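Wulia District Hospital Auxiliary
Minutes of the general meeting, September 21, 2026
Held in the dining room, the meeting room having been promised to the quilters

Present: Kirsty Cheetham (chair), Ebenezer Ankrah, Ffion Gittins (minutes), Dzifa Essien, and members as per the sign-in sheet, which has a coffee ring on it but is legible.
Apologies: Nana Dramani, who sent a lemon slice in her place. The slice was well received.

Meeting opened at 7.15 pm.

1. Previous minutes
Accepted, with one correction. Ebenezer did not "storm out" in the last meeting. He left to move his car. Ffion has amended the wording and stands by the general atmosphere.

2. Trivia night
The night raised $900 after the hall hire. Kirsty thanked all who came. The protest over the river question has now been received in writing, over two pages, from the Ikar Road table. Moved Kirsty, seconded Dzifa, that the result stands and the letter be answered politely. Carried. Ebenezer abstained, having sat at the Ikar Road table.

3. Kiosk
Pies are going up again. Dzifa has spoken to Bawa Bakery, who will hold the old price to the end of the month and after that are very sorry. There was a long discussion about whether people visiting a sick relative will pay an extra 20 cents for a pie. The feeling was that they will, but they'll mention it. Sausage rolls stay as they are. The egg sandwich is to be discontinued, having few friends left.
Action: Dzifa to redo the price board, in a colour that can be read from the counter.

4. Parking
The 15-minute bays out the front are still being used by people who stay for the day. Some of these people were in the room. The hospital has been written to and has replied that it values our feedback. Left on the agenda.

5. Ward wish list
The list came back from the nurse unit manager with 7 items on it, headed by visitor chairs. Kirsty reminded members that we buy comforts and don't buy beds, as this comes up every year and came up again. Ebenezer said he was only asking. 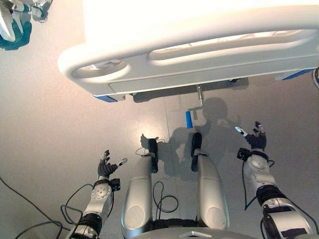

Two quotes for chairs are in hand. Trerico's is dearer but includes delivery and arms. The cheaper chair has no arms, and Dzifa pointed out that our older visitors need something to push up on, as do several of the auxiliary. Moved Dzifa, seconded Ebenezer, that we go with Trerico. Carried.
Action: Kirsty to ask about colours. Ffion asked that it be minuted that she does not want mushroom.

6. Knitting
We have plenty of beanies. We have had plenty of beanies since last winter. Knitters are asked to consider knee rugs. Nana is to be approached about this by someone other than Ffion.

7. General business
The key to the kiosk storeroom is missing again. Would whoever has it please put it back on the hook, no questions asked, although Kirsty has one or two.
The urn has been descaled. Ebenezer was thanked, twice, at his own suggestion.

Meeting closed at 8.40 pm, when the quilters wanted the kettle.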